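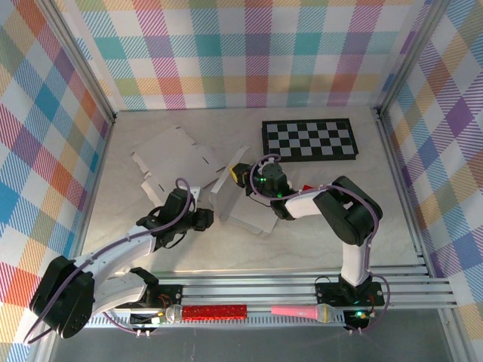

*Two-arm cell with die-cut carton blanks on the work surface.*

# About Drerora

Drerora writes software for two-arm manipulation of thin, foldable stock: carton blanks, inserts, sleeves and trays. We do not build arms. Customers bring their own hardware, and we supply the perception, planning and control layers along with the tools needed to keep them running.

The company was started by Yanti Lumbantobing, who works on motion planning, and Ihor Stasiv, who is responsible for perception and the simulator. Our office and test cells are on the second floor of the Vasylenko building.

## What we make

**Indix** is the perception package. It fits a crease-and-panel model to a carton blank and reports the pose of each panel, with a confidence value for every crease angle. Cut edges, tabs and slots are used as features, so plain white board with no print can be tracked. Wrist and fixed views are fused in a common table frame. Pose updates are published at 60 Hz.

**Vutex** is the planner and controller. It takes a fold sequence, assigns each step to one arm or both, and checks the result for collisions between arms, board and cell walls. Replanning after a missed grasp takes nearly 90 ms on our reference computer. Contact steps run under impedance control with a separate force limit for each panel.

Both packages share a log format. Any run can be replayed offline against a newer build, and the replay tool marks the first time step at which the two outputs differ.

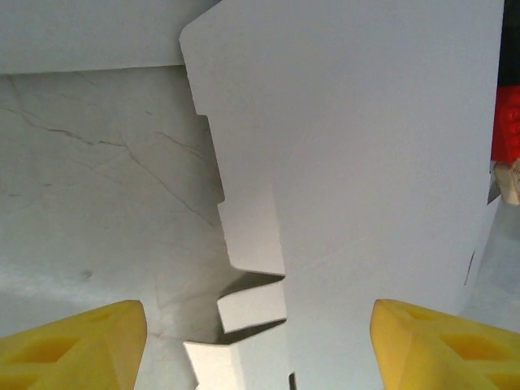 **Does the software need a CAD file for every blank?**

A flat die line in DXF is enough. Indix reads cut and crease lines from separate layers and builds the panel model from them. Board thickness is entered by hand.

## How we work

Every change to the planner is run against a regression set of 372 recorded folds before it is merged. A change that adds a collision or raises peak contact force is sent back, even if it shortens the cycle. Hardware tests follow on the cells here.

Releases are supported for 5 years. Interface changes are listed in the release notes with a migration script where one can be written. Calibration files from older versions load without conversion.

Integration questions go to the engineer who maintains the module concerned. Please attach the run log and the version string of both packages.

Page last revised 16/05/2020.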